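Hand-held gripper fingers don't close square, jagged line down the middle

Posted in Grippers and end tools
Trevor Whiteley

Hi all, I look after a hand-held parallel gripper at work, the kind with four linkage bars and a camera looking down at the fingers. We mostly use it for picking up awkward stuff off a table. Lately thin things slide out of it, and when I squeeze it shut the seam between the fingers looks a bit jagged to me. I've snugged up the two little screws on top and it made no difference. Is it the pads or the bushings? I'd like to know before I order 41 bucks' worth of the wrong part.

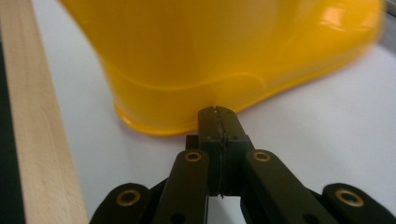 Fingers closed, just under the brim of the hard hat

The links are black plastic with brass bushings, if that matters.

Chelsea Mellor
I'd start with the pads. Ours looked a lot like that and one pad had crept up past its finger - you could feel it with a thumbnail. Peel both off, clean the faces with rubbing alcohol, let them dry, and stick new ones on with the fingers open. Then close it on a strip of printer paper and tug. If it grabs at the top and lets go at the bottom, you've got a tilt problem and new pads won't fix that.
For the bushings, hold one finger still and wiggle the other. I did this on our Kolberg back in March and the slop was all in one inner link. Swap them in pairs if you can. And go easy on those little screws, they strip the plastic really fast (ask me how I know!).

Lionel Bunting
Had the same thing, bought a new one. Works great.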